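Inhalt Vorwort Kapitel 6 Kapitel 7 Kapitel 8 Glossar Register

Kapitel 7
Die Tournee als Arbeitsablauf

Wer ein Konzert besucht, erlebt zwei Stunden Musik. Für die Produktion beginnt derselbe Tag am frühen Morgen und endet weit nach Mitternacht. Dieses Kapitel behandelt die Planung einer mehrwöchigen Hallentournee vom ersten Terminentwurf bis zur Abrechnung. 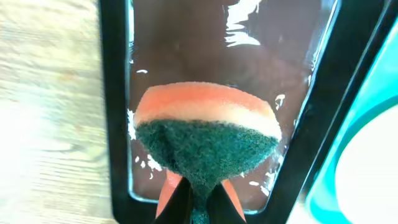
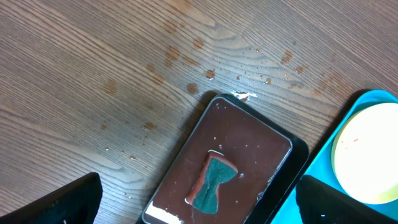 Warum liegen zwischen zwei Konzerten oft freie Tage?
Freie Tage richten sich vor allem nach den Entfernungen zwischen den Spielorten, nach den Lenk- und Ruhezeiten der Fahrer und nach der Belastung der Stimme. Dazu kommt die Verfügbarkeit der Hallen, die häufig auch für Sport und Messen vermietet werden.

7.1 Routing

Unter Routing versteht man die Reihenfolge der Spielorte. Sie wird selten nach der kürzesten Strecke festgelegt. Zuerst stehen meist die Termine in den größten Hallen, die lange im Voraus vergeben sind. Die übrigen Städte werden in die Lücken gesetzt. Solange ein Termin nur vorgemerkt ist, spricht man von einer Option. Meldet ein zweiter Veranstalter Interesse an, muss der erste innerhalb einer vereinbarten Frist bestätigen oder verzichten.

Als durchgehendes Fallbeispiel dient die Frühjahrstournee der Gruppe Brakavar. Sie umfasste 20 Konzerte und begann im März. Die Tourneeleitung lag bei Ese Eze, die örtliche Durchführung bei der Agentur Datotard. Im ersten Entwurf folgte auf ein Konzert am Sonntag bereits am nächsten Abend ein Auftritt in einer 229 Kilometer entfernten Stadt. Die Strecke war zu schaffen, der Abbau der Bühne dauerte jedoch zu lange. Der zweite Termin wurde um einen Tag verschoben.

7.2 Kapazität und Bestuhlung

Die Kapazität einer Halle ist keine feste Größe. Sie hängt von der Bühnentiefe, der Lage des Mischpults und der Art der Bestuhlung ab. Die Vurik-Halle bot in der für Brakavar gewählten Variante 3.288 Plätze. Plätze mit eingeschränkter Sicht kommen erst in den Verkauf, wenn die Bühne vermessen ist.

7.3 Der Produktionstag

Der Ablauf am Spielort wird in einem Tagesplan festgehalten, der an alle Gewerke geht. Auf das Ausladen folgen das Einhängen der Traversen, der Aufbau von Licht und Ton und der Soundcheck. Tritt eine Vorgruppe auf, im Fallbeispiel das Duo Chukwu, erhält sie ihre Probezeit nach der Hauptgruppe. Deren Einstellungen am Pult werden vorher gespeichert. Der Einlass beginnt erst nach Freigabe durch den Verantwortlichen für Veranstaltungstechnik.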